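Rilmont Handset Program: Progress Report to the Plevstead Fund

Prepared by Rosângela Furtado, program manager, June 5, 2024
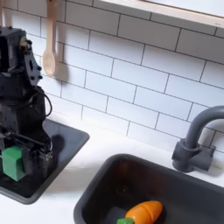 When will the Rilmont phone go on sale?
Sales open in November, through the Peixoto stores first and then through our own website.

The rest of this report covers the work done since our last update, the state of the budget, and the two items where we need a decision from the Fund.

Hardware

The final board design was signed off and sent to the factory. The change from the previous version is small. The charging port now sits on its own daughterboard, so a repair shop can replace it without touching the main board. This added a connector and a short flex cable to the parts list. We accepted the extra cost because worn charging ports were the most common fault on our first phone.

The pilot build was 50 units. Most of them passed the factory tests on the first run. The ones that failed had a loose antenna contact, which the factory traced to a worn fixture on the assembly line. The fixture has been replaced and the affected units were reworked and retested.

Battery life on the pilot units is a little short of our target in mixed use. The modem wakes too often when the phone is moving between towers. The chipset supplier has sent a firmware patch and we are testing it now. We would like to see two full weeks of results before we call the problem closed.

The back cover comes in gray and dark blue. The third color was dropped because the paint did not hold up in the scratch test, and a second supplier could not meet our price.

Software

The phone runs Ciltau, our version of Android. The current build is stable enough for daily use, and all members of the Rilmont team have been carrying it as their main phone. Calls, messaging, camera and mobile payments all work. Bluetooth drops its connection with certain car systems after a call ends. We have a fix for part of this and are still looking for the cause of the rest.

The open bug list stands at 358. Of these, 25 are marked as blocking release. That is more than we planned to have at this point. The main reason is the camera app, which was rewritten after early testers complained about the delay between pressing the button and taking the shot. The delay is now much shorter, but the rewrite brought its own bugs, mostly in video recording and in the way photos are saved to a memory card.

Ciltau updates will be delivered in monthly security packages. The update server was moved to a new host in spring. During the move, a small group of existing users received the same update notice twice. No data was lost and no phones had to be reset.

Languages at launch will be English, Portuguese and Spanish. Translation of the settings menus is finished. The help pages are still being translated, and the Spanish set is behind the other two.

Field trial

The second trial began last month with phones placed with delivery drivers, teachers and retail staff. Each person fills out a short form once a week. Screen brightness outdoors has been rated well. The fingerprint reader has not, especially by the drivers, who often use the phone with dusty or damp hands. We have adjusted the reader's sensitivity and sent the new setting to everyone in the trial.

Several testers also asked for a louder ringtone. The speaker can go louder than the current limit allows, and the next build will raise it.

Manufacturing and sales

The first production run is set at 1000 units. Peixoto has agreed to stock the phone in its stores and to handle walk-in repairs under warranty. The contract is signed. Training for the repair counters will take place once we have production units to train with, and spare parts will ship to the stores ahead of the phones.

Certification paperwork for the radio has been filed. The lab asked for one more set of measurements on the Wi-Fi antenna, which we have supplied. We are waiting for a reply.

Budget

Spending is within the approved total. Tooling came in under the estimate. Software testing went over, mainly from the camera work, and the two nearly cancel out. Shipping costs for the displays went up after the supplier changed its freight company. This has been covered from the reserve, and a full breakdown is in the attached spreadsheet.

Decisions requested

1. Approval to move the remaining tooling money into software testing. This would keep the two contract testers on through launch.

2. Approval to order displays for the second production run at the same time as the first. The supplier offers a better price on the combined order, but we would be paying for stock before we have any sales figures.

Next steps

Close the modem issue and freeze the firmware.
Clear all blocking bugs in Ciltau and send a release candidate to the field trial group.
Finish the Spanish help pages.
Receive radio certification.
Ship spare parts to Peixoto.

Questions on the spreadsheet can be sent to me directly. The next report will follow when the release candidate is out.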